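Cluvex Bag Contents, README

Version: June release
Maintainer: Rohani Tarigan
Records: 3099
Held out for testing: 500

Scope

Cluvex covers small household and toy items placed in an open brown paper bag. Each record lists the items in the bag and the state of the bag itself. Labels follow the Hartono item list.

Bag setup

Open the bag wide and set it upright on the table. Creases in the walls and floor are expected and are not labeled. Loose scraps of paper stay where they are and get the label "scrap".

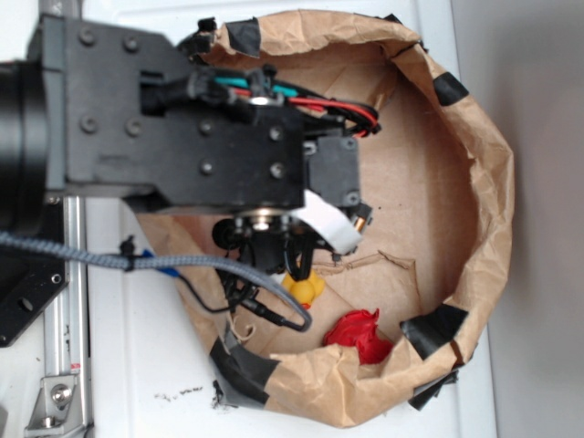
Niall Lamont asked that "scrap" be kept out of the item totals, as it skews any comparison between bags. Adopted. The field is now stored separately, and 1106 records were relabeled.

Item labels

duck: yellow rubber duck
carrot: toy carrot, orange root and green top
soft_red: red crumpled item, material not recorded

An item that is partly hidden is still labeled if its class is clear. Orientation is recorded for the carrot only.
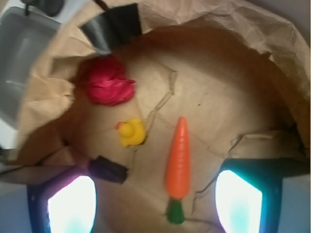 Position is given relative to the bag floor, never the table. Items touching a wall take the flag "edge". Clips or tape on the rim are ignored.

Known issues

7 records have no bag state. They will be corrected in the next release.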